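Equipment Review: Clemier Stemmed Glass, Tall Tulip Bowl

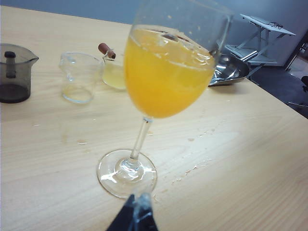 The Clemier glass filled with orange juice, with a smoke-grey pitcher to the left.

Published 16 July 2018. Reviewed for the Skorley Catering Service by Ada Grasso.

The Catering Service was asked in April to recommend a single stemmed glass suitable for both wine and soft drinks at functions. The present review concerns the Clemier, supplied by Colombo in cases under order code 3389. The Drendiro, which the Service has used for several years, served as the point of comparison.

Appearance and build

The Clemier is a clear, thin-walled glass with a tall bowl, a slender stem and a wide circular foot. Reviewers considered it a handsome glass, well suited to a formal table. Colour shows to good effect through the bowl, and orange juice in particular looks bright and fresh at a breakfast reception. The foot is plain and transparent, and sits well on pale wood without a cloth.

Use at table

The glass was in service at breakfasts and evening receptions for a period of ten weeks. Guests found the stem comfortable to hold. The height of the bowl leaves a sensible margin above a normal measure of wine, but staff pouring juice tended to fill it much further. The Service recommends a measure of 300 ml for juice. Above that level the glass becomes top-heavy and is not easily carried on a tray.

Freshly squeezed juice leaves foam and small droplets on the inside of the bowl, and these are more noticeable in thin clear glass than in the heavier Drendiro. Guests did not object. Staff may prefer to let the juice settle in the pitcher before pouring.

Washing and storage

The bowl is narrow enough at the top to make hand washing awkward, and a bottle brush is advised. Juice pulp dries firmly at the base of the bowl if glasses are left overnight. In the dishwasher the Clemier requires the tall rack. Remo Zanetti, who supervises the wash-up, reported nine breakages from a stock of about 2000, all at the stem. This is a higher rate than that recorded for the Drendiro over the same period, although the Service regards it as acceptable for a glass of this weight.

Recommendation

The Clemier is recommended for receptions and seated dinners. It is not recommended for outdoor events or for self-service breakfasts, where the Drendiro should be retained. Departments wishing to order should apply to the stores office, quoting the code given above. Replacement glasses are sold by the case only.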